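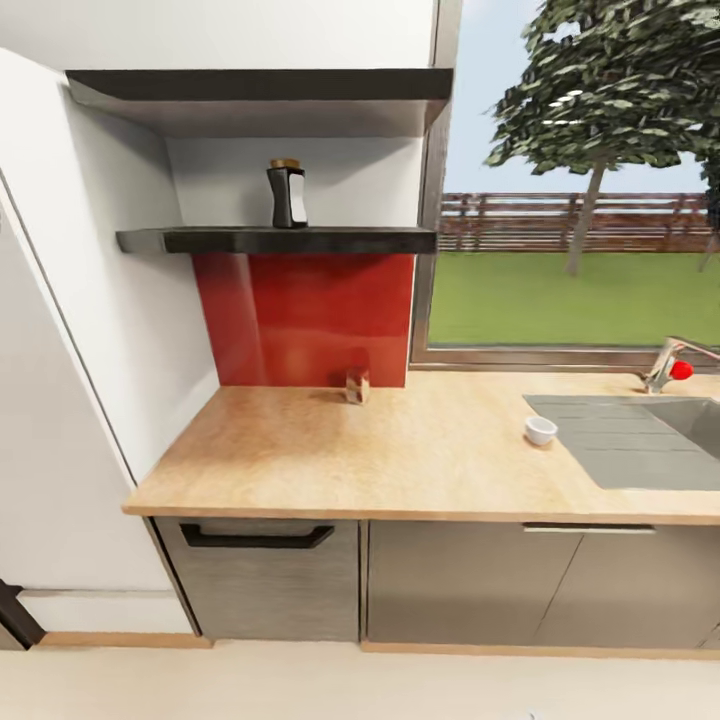

The Larnum practice kitchen, with the bottle on its lower shelf.

I finally made it to the Rurov open day in April, and oh, I had fun! They put their simulated kitchens up on the big screen and let us pester them with questions (I had plenty). Larnum is the one they use for countertop jobs, and I could've stayed in front of it for hours.

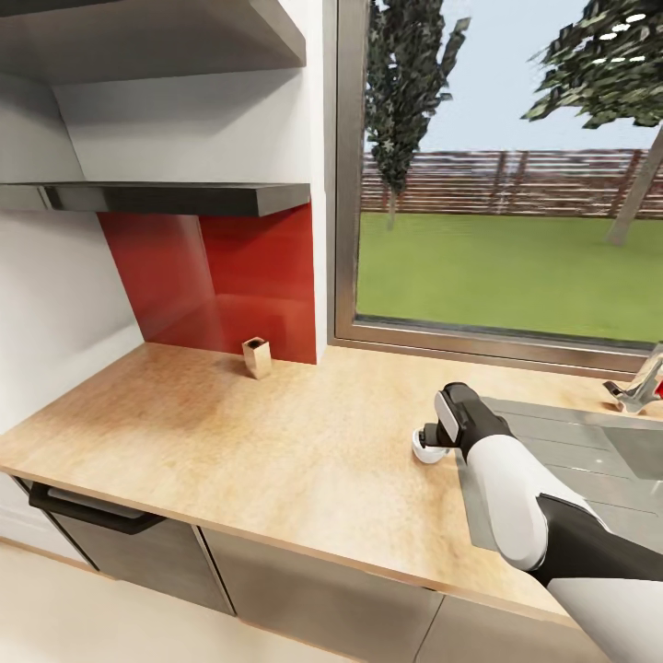
Do you need to sign up for the next open day?
Just show up by 10, the front desk will have a badge for you.

I went back for a second look after lunch, red backsplash and all, and I want one at home.

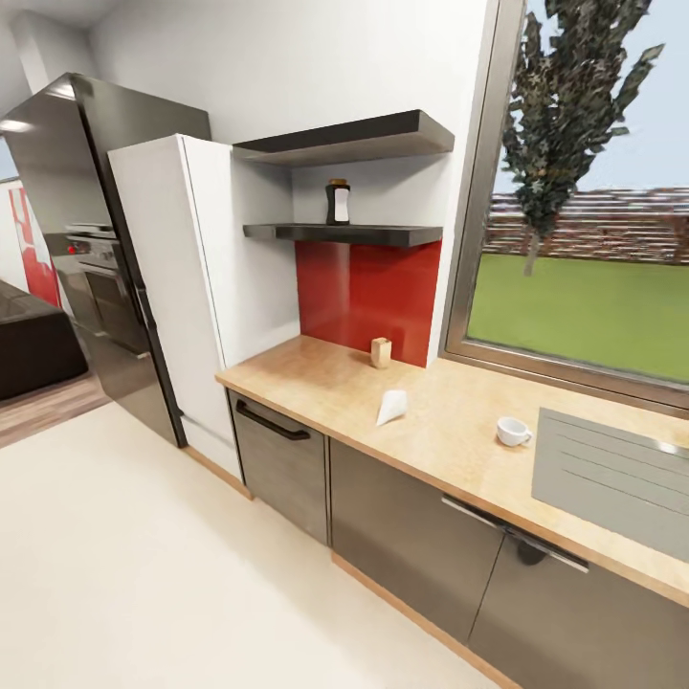
Larnum again, wide view, fridge on the left.

We use cookies to remember your newsletter settings. Accept | Manage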